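Home and Workshop Network Tips: Routers, Guest Networks and Connected Devices

November 2020

4 min read

Most households now have more connected devices than computers. Thermostats, printers, door cameras, garage openers and battery chargers all join the same wireless network as the laptop used for banking, and many of them are never updated after the first day. The tips below assume an ordinary consumer router and no special training.

Start with the router. Log in to its administration page from a wired computer and change the administrator password, which is separate from the Wi-Fi password and is often still the one set at the factory. Use at least 20 characters and store it in a password manager. Turn off remote administration. Turn off WPS. If the router offers WPA3, select it; if older devices then fail to connect, use the mixed WPA2/WPA3 mode and do not go lower than that.

Check the firmware version while you are logged in. Some routers update themselves, some only claim to, and some need a file downloaded from the manufacturer and loaded by hand. Write the version and the date on a piece of tape on the underside of the case. A router that the manufacturer has stopped supporting should be replaced even if the signal is good.

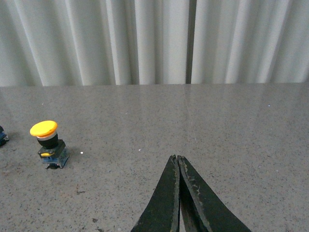 Connected tools and machines belong on their own network segment. On most home routers the simplest way to get one is the guest network, with the setting that lets guests see local devices switched off. Put anything there that has a motor, a heater or a camera and does not need to reach your computers. Before connecting a machine, find out how it is stopped by hand, and test that with the router unplugged. A push button like the yellow-capped emergency stop standing at the left is a better thing to reach for than a phone app, which depends on a login, a battery and somebody's server. Keep the way to it clear. If the only off control is in the app, put the machine on a switched outlet that you can get to without leaning over it, and check that the outlet is rated for the load.

Name devices so that you can recognize them in the router's client list. The default names are usually a string of letters and numbers from the network chip maker. Use the room and the function, such as "garage-charger" or "kitchen-display," and leave out family names and street numbers. Once every device has a name, an unfamiliar one is easy to spot. Before blocking it, check the phones in the house: recent phones can present a randomized hardware address and may appear as a new device after a reset.

Manon Perron, who checks the wiring and network sections of this page, keeps a paper inventory inside the door of the breaker cabinet. It has columns for device, network, firmware version, account email and the date of the last check. Paper is adequate for this. Do not write passwords on it.

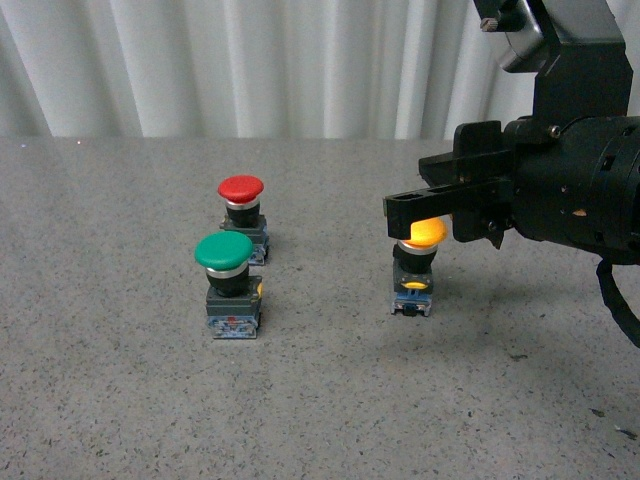 The inventory is also where to record which cloud account each device uses. When a device is sold, lent or thrown out, three things have to happen: remove it from the account, run the factory reset, and delete its entry from the router. Resetting the hardware alone can leave it tied to the account, and the next owner will not be able to set it up. Printers and network drives need an extra step. Look in the menu for stored documents and address books and erase those first.

Universal Plug and Play lets a device open a port on the router without asking. Turn it off. If a game console or a video doorbell stops working, open the one port it needs and note it in the inventory. Review the list of forwarded ports twice a year and delete any that you cannot account for.

For accounts, turn on two-step login wherever it is offered, starting with the email address used for password resets. Print the recovery codes and keep them with the household papers. An authenticator app is preferable to text messages, but text messages are preferable to nothing.

Backups should include the router. Most administration pages can export the configuration to a small file. Save a copy after each change, encrypted if the option exists, and keep it on a drive that is normally disconnected. Restoring from it takes a few minutes. Rebuilding the settings from memory took one of our readers, Baiba Navickas, most of an evening, and she still had to reset two light switches the next day.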